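Birkside day room – progress note for Hadham fund
11/23/22
From: Olesia Romaniuk
To: Gerardo Martinelli

Gerardo, sorry this is short and a bit of a scramble, the full accounts sheet follows once Wiltau have sent their last invoice. Headlines first.

**Where we are**

- Old carpet up and gone. Floor underneath better than feared, one bad patch by the door, filled.
- Walls painted, two coats. Went for plain off-white in the end, the sample of green looked like a hospital.
- Big table in and level. Took a whole morning to get it level.
- Cups and glasses: first lot delivered, second lot still owed to us.
- Blinds NOT done. See below.

**The table**

Biggest single item, so a few words. You asked in June whether we really needed one large top or could manage with the old folding ones pushed together. Glad we held out. The folding ones rocked, drinks went over, and people ended up sat in separate little groups with a gap between. The new top is made up of panels butted up together, pale beige, and the joins are thin enough that a cup slides over them without catching. Crumbs do get in the seams. We're running a damp cloth along them at the end of each session and so far that's enough.

It's by the window, which was the users' choice and not ours. Plenty of light for most of the day. Bit too much light on a sunny afternoon, hence the blinds.
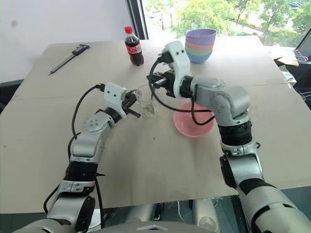
Cost came to 2,000 including delivery, so inside the line you approved. Hawthorne quoted less but wanted us to collect and we have no van. Receipt is in the folder, let me know if you cant open it and I'll send it again.

**Drinks and cups**

Still working out what we want here. Clear ones are popular, people like to see how much is left and it's easier to spot one that needs a proper wash. The narrow-bottomed shape is a nuisance though. Easy to tip, and anything left in the bottom dries on and wants a brush. We've asked for the next lot to be straight sided if the supplier has them at the same price. If not we'll keep what we've got and buy a couple more bottle brushes.

Washing up rota is working, mostly. Two gaps in it over the half term week, I did those myself. Drying rack is too small. Would like to swap it for a bigger one out of the kitchen line if you're happy with that, it's not much money.

**Problems**

Blinds. Fitter measured, went away, came back with the wrong width. Has now remeasured. No date yet, I'm chasing. The 200 deposit is paid and they've agreed in writing to carry it over to the new order so nothing is lost except time.

Heating is slow to get going in the mornings. Landlord's job, reported twice.

Storage. We need somewhere to put the games and craft boxes that isn't the windowsill.

**Numbers**

Best attendance so far was 15 in one afternoon, which was a squeeze but everyone had a seat at the table. Quieter sessions are in single figures. I'll break it down properly by session in the final report.

**Next**

1. Blinds up
2. Second lot of cups checked and put away
3. Shelf or cupboard for the boxes, get prices
4. Short feedback sheet for users, large print. Draft is half done

**Need from you**

- Yes or no on the drying rack
- Whether the final report wants the Hadham form or if a letter like this will do
- The date of your vist, so I can make sure somebody is in to open up

I'm at Birkside most mornings, phone is better than email.

Olesia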